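Notebook: Rarville re-opened file, records check
December 30, 2023
Posted by the Esside records bench
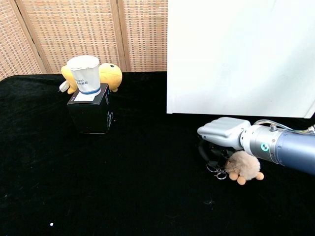

Went back through the Rarville police release on the warehouse break-in case, the one they closed in August and have now re-opened. The statement says "new information." It doesn't say what kind or who brought it in. I've read it 3 times and I'm no wiser.

What we have on the bench: the public log export, 2,195 lines. The department's summary says 2,000 entries. Either they rounded or 195 lines were added after the summary was written. I'd like to believe rounding. Their other totals aren't rounded, though, so I'm leaving it open.

Ran the export through the Murakami date checker again. It flags 3 entries where the closing time comes before the opening time. Could be a clerk's typo. Could be the tool, which has been wrong on Gurnbridge files before (it trips on midnight). Checked those lines by hand and none of them is near midnight, so the usual excuse doesn't work.

The local blog says the re-opening proves the first investigation was botched. It proves no such thing. A re-opened file is a form with a box ticked. Same goes for the crowd saying it's all politics. Show me a document.

To do:
- ask Rarville for the log as it stood in August, before anyone touched it
- rerun the checker on the Gurnbridge set for comparison
- don't circulate the 195 figure outside the bench until we hear back

Their press office promised an answer "shortly." They said that last time too, and what came was the same release with a new header. Keeping both copies in the folder.

Recent entries
Gurnbridge logs: the midnight problem
Is the Murakami checker worth keeping?
Esside request backlog

Get new notebook entries by email. Unsubscribe at any time.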